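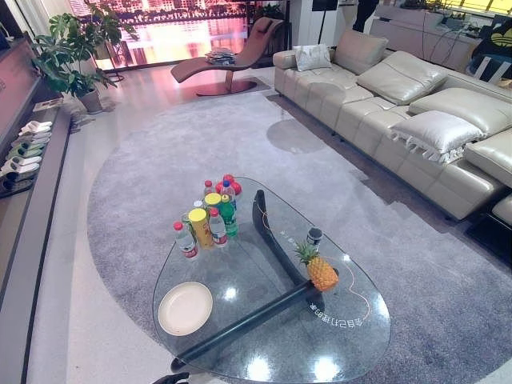

Glass coffee table with fruit and drinks, on an oval grey shag rug.

Glass coffee tables: your questions answered

We love a glass table at Stilton, and we get a lot of post about them! These are the questions that come up most. Nkrumah Zakaria answers them all and keeps the page up to date.

Will a glass table make my living room look bigger?
It won't add any floor, but it does let you see the floor you've got, and in a small room that's a real treat. A good rug carries on right under the top, so you get to enjoy all of it.

Why choose a rounded or teardrop shape?
No corners to catch your shins on! A rounded top is also lovely with a big corner sofa, where people are forever squeezing past to get to the far seat. Put the wider end where most people sit.

Can I stand drinks straight on the glass?
Yes, bottles and cans are fine. Cold ones leave rings, but a damp cloth and then a dry one will shift them. For mugs and anything straight from the oven, please use a mat.

What about fruit?
Go for it. Apples look wonderful on clear glass, and a whole pineapple laid on its side is as good as a vase of flowers (and you can eat it afterwards). The skin is rough, so lift it when you want to move it and don't drag it.

My ceiling lights glare on the top. Any ideas?
Try a dimmer or a lamp in the corner first. Shifting the table a little way along the rug can do wonders too, so have a play before you buy anything.

Does a shag rug cope with the weight?
It does, though the pile will flatten under the base. Turn the table a little every few weeks and fluff up the dents with your fingers. Check it's sitting level each time, as thick pile can hide a wobble.

What size of rug should I get?
With an oval one, look for a good margin showing all the way round the table. Ours is 200 cm across at the widest point and we'd happily have gone bigger.

How do I clean the base?
A soft dry brush for the dust, then a wrung-out cloth. Dark beams show every speck through a clear top, so do the base before the glass.

Is it all right to rest my feet on it?
Sorry, no. Get a footstool!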